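Gullbridge Opens Shared Workplace Floor at Savadholm, With Tea Points Built Into the Common Room

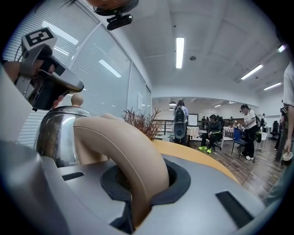 The stainless-steel kettle and orange-tan tabletop in the common room at Savadholm.

SAVADHOLM, 21 May 2018 - Gullbridge, which fits out and operates shared workplaces, has completed the conversion of the second floor of its Savadholm building and opened it to tenants. The floor has a net usable area of 643 square meters. It combines glazed meeting rooms along one side with an open common room, and it places hot drinks service at the tables where people gather. The previous layout kept that service in a closed kitchen at the end of the corridor.

The conversion was carried out under the Iltach program, the Gullbridge plan for renewing floors that were originally laid out as single-company offices. Savadholm is the first building in the program to be handed back to tenants. Work began in November and proceeded in two stages, with the meeting rooms finished first and the common room following after the ceiling services had been tested.

Common room

The common room is a single open space under a white ceiling. Fluorescent tubes were kept as the main light source. Gullbridge compared them with a fully recessed system during design and retained the tubes on grounds of maintenance access, as lamps can be changed from a platform without removing ceiling panels. Small black pendant lamps have been hung toward the back of the room, where a lower level of light was wanted.

Color is concentrated in the tabletops. The top nearest the glass wall is orange-tan with a curved edge, and was selected from a set of samples viewed under the installed lighting. Dried reddish-brown branches are set at the back edge of the top. Dried material needs no watering and was specified for that reason.

The room is intended for informal work, tenant meetings and talks with a standing audience. Portable sound equipment can be set up on stands at short notice. Power for it is taken from outlets on the perimeter, and cables are to be routed along the wall and clear of the main walking line.

Glass partition and blinds

A long glass partition separates the common room from the adjoining rooms. It is fitted with white horizontal blinds, adjustable from the room side only. The choice of horizontal blinds over applied film was made after tenants in the old layout asked for privacy they could vary during the day. With the slats level, daylight passes through to the common room; with the slats closed, the room behind is screened.

The partition was supplied under a separate package and installed before the floor finish. This order of work allowed the base track to be leveled against the structural floor. Tenants should note that nothing may be fixed or taped to the glass, including temporary signs. Notices can be left with reception for display on the board at the stair.

Tea points

Closed kitchens on the earlier floor plan took up space that could not be used for anything else, and tenants reported lines at midmorning. The new layout replaces the single kitchen with tea points on or next to the common tables. Each is equipped with a kettle and a tray for cups. Water is drawn at the sink in the service corridor.

The kettle at the glass wall table is polished stainless steel, with a domed lid and a small round beige knob. Gullbridge set three requirements for kettles on the floor: a lid that lifts off fully for descaling, a metal body, and a knob that can be replaced as a separate part. Electric jugs with molded lids were ruled out at the tender stage.

Operating rules for the tea points are as follows.

Kettles are filled at the corridor sink and carried back with the lid in place.
The kettle is set down away from the table edge and away from the dried branches.
Descaling is done by Gullbridge staff before opening hours. Tenants are asked not to use their own products.
A kettle with a loose knob or a damaged handle is to be taken out of use and handed in at reception.
Cups are returned to the corridor for washing by the end of the day.

Polished steel shows water marks quickly. The cleaning schedule therefore calls for kettles to be wiped with a dry cloth after the morning and afternoon peaks - a short task, but one that was missing from the old contract and has been written into the new one. Tabletops are cleaned with a damp cloth and a neutral cleaner. Abrasive pads are not permitted on the colored surfaces.

Ceiling services and safety

Detectors in the common room are mounted at ceiling level beside the lighting. Their positions were reviewed against the tea points so that steam from normal use does not rise directly beneath a detector. Open flames, including candles and spirit burners, are not allowed anywhere on the floor. Tenants planning a catered event should send the equipment list to Gullbridge in advance so that electrical loads can be checked.

Main walking routes must remain clear during events. The furniture plan posted at reception shows where tables may be moved and where they must stay. The table at the glass wall stays in position.

Costs and booking

Use of the common room and tea points is included in the tenant service charge. Private evening events are charged separately, and the organizer is responsible for returning furniture to the posted plan. Meeting rooms along the glass partition are booked through the tenant portal. Rooms not claimed at the start of a booking are released for other users.

The next floor in the Iltach program is now in design. Gullbridge will issue drawings to affected tenants before work is scheduled, and will apply the same kettle and tabletop specifications unless faults are recorded at Savadholm in the first period of use.

About Gullbridge

Gullbridge plans, fits out and operates shared workplaces for small and midsize companies. Its portfolio provides 2695 desks, of which 1858 are in buildings with a common room open to all tenants.

Specification sheets for the tabletops, blinds and tea point equipment are available on request from the Gullbridge press office at Savadholm.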